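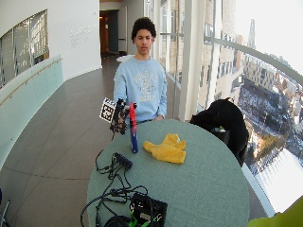
*By Corinne Hadlow*

The work starts with a cloth. Someone puts on the glove, picks up the cloth, wipes the table, and lets go. Then the cloth goes back to a new spot and the whole thing is done again. A session at Cestodon's site in Jugah can go on like this for a couple of hours, with breaks to rest the wrist and check the cables.

Cestodon makes software for robot hands. Its current project, called Breltarell, is meant to teach a machine the small household jobs that most people do while thinking about something else: wiping, spraying, passing a cup, folding a towel. The company began recording in June. The list of tasks stands at 39, and each one has to be done many times, by different people, in slightly different ways.

The method is simple to describe. A person wears a sensor rig on one hand and does the job. The rig follows the fingers, and printed black-and-white markers on it let a camera work out where the hand is and which way it is turned. A second recording can be made with a gripper that carries its own camera, so the learning system also gets a close view of whatever is being picked up. Later, all of it is lined up in time and cut into single examples.

An example at Cestodon is one complete try at one task. It has a beginning, an end and a label. If the wearer pauses to scratch an ear, that try is marked and set aside. If the cloth slips and the wearer grabs it again, the try stays in. The staff argued over this for a while and decided that a machine should see a slip being fixed now and then. 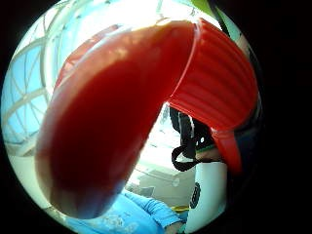 The daily log is kept in a program called Flarnuvance, which Cestodon wrote for its own use. It shows the operator which task is next, where each object should start, and how many tries are left. At the end of a session the operator goes through the recordings and accepts or rejects each one. On the day I visited, the log held 3493 tries, of which 1220 had passed review. The goal for the first round is 3000.

That is a lot of rejected work, and the reasons are mostly dull. A cable pulls on the hand. A marker turns away from the camera at the wrong moment. Sunlight comes through the glass and washes out half a recording. The clocks on two devices drift apart, and the finger data no longer matches the video. One whole afternoon was lost to a loose plug.

The people who wear the glove learn a certain way of moving. New wearers tend to go too slowly, as if the machine were a child watching them. The operators ask for normal speed. They also ask wearers not to look for the "best" grip. People hold a spray bottle in several ways, and the system needs to see more than one of them.

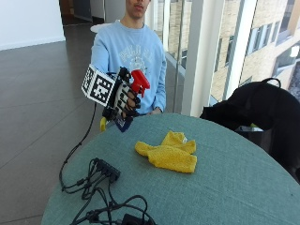
*A spray-bottle trigger head in the gloved hand. The printed cube shows the hand's position and angle to the camera.*

Soft things are harder than hard things. A cup keeps its shape wherever it is put down, but a cloth looks different every time. The first version of the system learned to reach for the highest fold, and when the cloth lay flat it hovered above the table and did nothing. The fix was more recordings of flat cloths -- dull ones, by everyone's account -- and the hovering became less common. It still happens.

Whether the approach scales is an open question. Every try takes a person's time, and each new task adds another column to the log. Cestodon is testing whether examples from one task can help with the next, so that learning to wipe a table might give the system a head start on drying a plate. Early results are mixed. Spraying seems to borrow very little from anything else.

The room itself has become part of the plan. Until this fall, most recordings were made in a single windowless office, and the system did badly as soon as it was shown another place. Sessions now move around. Tables change, and so do the covers on them. Bags and coats are left where people drop them, on the theory that a kitchen or an office will have plenty of both.

Cestodon expects to finish the first round next year. Before then, the operators want a lighter cable and a second glove in a smaller size. The smaller glove has been ordered. For the cable, they are still comparing samples.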